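Nidholm dental group to night grinders: your partner has already noticed

MEDIA RELEASE
For immediate use
November

People who grind their teeth at night are usually the last to hear of it. Apaza Dental, which runs clinics in Nidholm and Camia, is opening a free evening check for adults who suspect they grind, or who share a bed with somebody who has stopped being polite on the subject.

The checks run from 6 pm at both clinics through the month. They take a few minutes, they involve no drilling, and you will not be asked how often you floss unless you bring it up.

Sleep bruxism, to use its proper name, is the clenching or grinding of teeth during sleep. Common signs include a sore jaw on waking, a dull headache near the temples, flattened or chipped edges and teeth that complain about ice cream. Plenty of grinders have none of these and find out from a dentist who asks, in a careful voice, whether things have been stressful at work.

"I have yet to meet the patient who says no to that question," said Dr Lucero Ayala, clinical director at Apaza Dental. "So it's a poor test, and we don't rely on it. We look at the wear, we feel the jaw muscles and we ask what else is going on – sleep, snoring, medication, coffee after dinner. Some people need a splint. Some need a chat with their GP. A fair few need nothing except to be told what it is."

The group would like to put in a word against the boil-and-bite mouthguard bought on the way home from the supermarket. A soft sports guard is made for a flying elbow, and it does that job well. Worn to bed, it can give some people something new to chew on. Dr Ayala keeps a drawer of retired ones at the Nidholm clinic, several of them bitten clean through, and is happy to show it to anyone who is not about to eat.

A custom splint is made from a record of the patient's own teeth and is adjusted at a fitting visit. It protects the teeth from wear. It will not cure the grinding, and the group's clinicians say so before anyone reaches for a wallet. Patients are also given a sheet of jaw exercises, which the group admits are best done away from public transport.

Anyone with jaw locking, a cracked tooth, or loud snoring with pauses in breathing should book a full appointment or see their doctor, and not wait for an evening check.

Each clinic has 78 places. Bookings are made by phone or at the front desk, and people who can't make it are asked to ring and say so, as the waiting list is made up of tired people with sore jaws.

The program was trialled last winter at the Camia clinic, where 200 adults came through the door. Dentist Arnulfo Arango, who ran most of the sessions, said the couples were the highlight.

"One person sits in the chair and the other gives evidence," he said. "I had a bloke tell me he slept like a baby while his wife played me a recording off her phone. It sounded like somebody parking a boat on gravel."

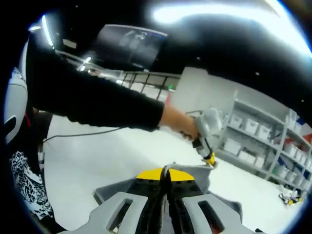 A hand-held device with a yellow tip, gripped in a bare hand.

Apaza Dental has also put together a plain-language booklet, Grin and Wear It, covering splints, sleep habits and what to ask your dentist. Practice manager Wilmer Urrego ordered 2,000 copies and would be grateful if people took one. The title was settled by a staff vote, and he would like it known that he voted for the other one.

Copies are free at both clinics. A large-print version is available on request.

About Apaza Dental
Apaza Dental provides general and family dentistry in Nidholm and Camia, including children's check-ups, crowns and dentures. New patients are welcome.

Media contact
Jhosep Benavides, Fikbridge Communications, for Apaza Dental
Dr Ayala and Dr Arango are available for interview before morning surgery or after 4 pm. The drawer can be photographed by arrangement.

ENDS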